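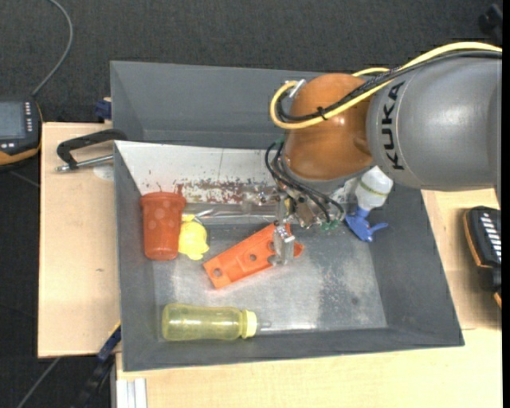

The grey storage bin, large

Reading time: 3 minutes

I have owned a lot of storage that was cleverer than me. There was the stacking system with drawers that opened in two directions, neither of them the one I was standing in. There was the canvas cube, which slumped. So when Heather Niven asked whether I would like to spend a spring with a big grey rectangular bin, I said yes with the enthusiasm of a man who has been hurt by dividers.

Orkeo calls this one the Juncombe, after a village, I'm told. It looks like a bin. It is grey in the way that filing cabinets and February are grey, and it has four sides and no lid. The lid is sold separately and I did not buy it, on the grounds that a lid turns a bin into something you put other things on top of, and then you never see your plastic cup again.

I have had it since March, mostly on a table and for one bad week in the hallway. On a table is where it does best. The walls keep odd-shaped bits from wandering off, and you can get your whole forearm in without scraping a knuckle. That sounds like faint praise until you have tried to get a bracket out of the corner of a Leterach crate, which has a lip running round the inside, apparently for the purpose of collecting skin.

Long flat things are the test of any bin. Anything roundish will settle wherever it lands, but a flat bracket will either lie there obediently or wedge itself upright against a wall and stay until you move house. In the Juncombe they lie down, usually on the diagonal, which uses up more floor than I'd like but does mean you can get hold of them. Cups fare less well. A tapered cup is happy enough standing at one end until somebody drops something heavy at the other, and then it goes over and rolls about. I don't hold Orkeo responsible for cups.

The grey earns its keep, annoyingly. I had wanted the cheerful yellow. But orange and red things show up against grey from across the room, and most of what I lose is orange or red, having been bought in that colour so that I wouldn't lose it. Dark screws are another matter. Put those in a jar.

Complaints, then. The label had been stuck on with something that outlasted two kinds of solvent and my good temper. The handles are fine for carrying the bin empty and mean-spirited when it's full. And it slides. On carpet it won't budge, but on bare wood a firm shove while rummaging will send it travelling, and I now keep a scrap of rubber matting underneath, which rather spoils the clean look I never had.

Ese Tijani, who borrowed it over a weekend to sort her shed, sent it back with the verdict "it's a box" and then ordered 2. I can't improve on that. If you want compartments, the Adeleke tray set will give you 12 of them and you'll use 3. If you want somewhere to put the stuff that's currently on the table, so that it is still on the table but contained, buy the Juncombe and a bit of matting.

Verdict: dull, roomy, recommended. Skip the lid.

Related reviews
Adeleke tray set: a place for everything, if everything is very small
Leterach stacking crate, six months on
Three label removers and a hairdryer
Is your hallway a cupboard?

2,851 readers get these reviews by email
Contact us | Copyright, all rights reserved | Back to top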